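Wednesday, June 30, 2021

Jamby build, pathfinding again. Carrying on from where I stopped at lunch, which was with a sandwich in one hand and 80 infantry stuck behind a hedge.

Negin's fix for the hedge works. Units now go round it. They also go round bridges, gates and, in one case, the enemy, so I have asked her for a slightly less enthusiastic version. Until then the Varkcombe map is playable only if you start on the same side of the river as the person you want to shoot.

Frame rate is fine up to 200 units on the new machine. On Siamak's old desktop it is fine up to 40, then the sound goes, then Siamak goes. I tried turning the smoke off and got most of it back. Smoke stays off on low settings. Juniper will complain that the artillery looks like someone dropping flour, and she can have it back when she finds me the memory. 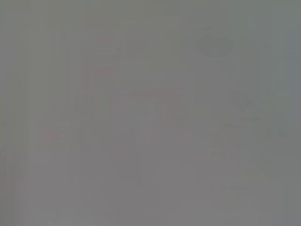 Grey haze, faint pinkish-red spot and streak, darker oval upper right.

Save games: version 995 will not load anything made before April. Nima says this is because I renamed the supply trucks. I did rename the supply trucks. They were called "thing2" and I stand by it. He is writing a converter, and meanwhile please don't delete the old saves, even the embarrassing ones.

The Joltus sound library is in. Tanks now sound like tanks. Horses also sound like tanks, wrong folder, my doing.

Shahla played the second mission twice and won both times by parking everything in the church. The computer player won't attack the church. Couldn't find why before I had to leave; the Tabrizi script has a "do not enter" list and I suspect it's on there, but the list is four screens long and has no comments in it.

Tomorrow: bridges first, then horses.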